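I only went to the Wernby open day for the free parking, and I'll admit that to anyone. It was Sat 18 May, the train was off, and Lindiwe Du Plessis had told me there'd be cake! There was cake. There was also a queue for the robot, so I joined it (I'm British, I see a queue, I get in it).

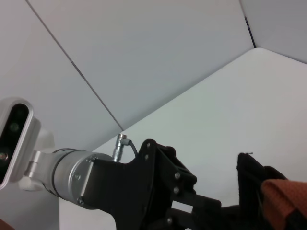

Close up at the Gindine stand, black cloth and orange by the gripper.

Shufen Yuan was doing the talking. She had a Datik badge and a lovely calm voice, and she told us they'd had 2128 goes at this one job since August. A boy behind me asked if it could do his school bag. She said bring it back in ten years, and his dad laughed far too loudly.
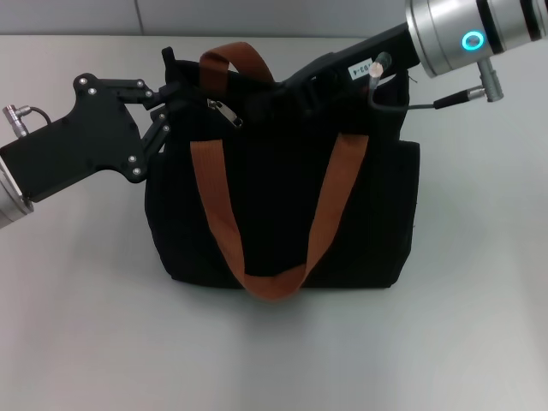
My mum carried one bag for my whole childhood, and she'd never let anyone else pack it, so I suppose I was always going to get silly about this. Both arms had hold of the top of that black tote, one at the corner and the other reaching right over, with the orange handle hanging down the front just as hers used to. I had to go and look at a poster for a bit. When I came back Lindiwe was holding two slices of lemon drizzle, and she said, "Are you crying at a shopping bag?" I said it was the lights. She gave me the bigger slice and we got back in the queue.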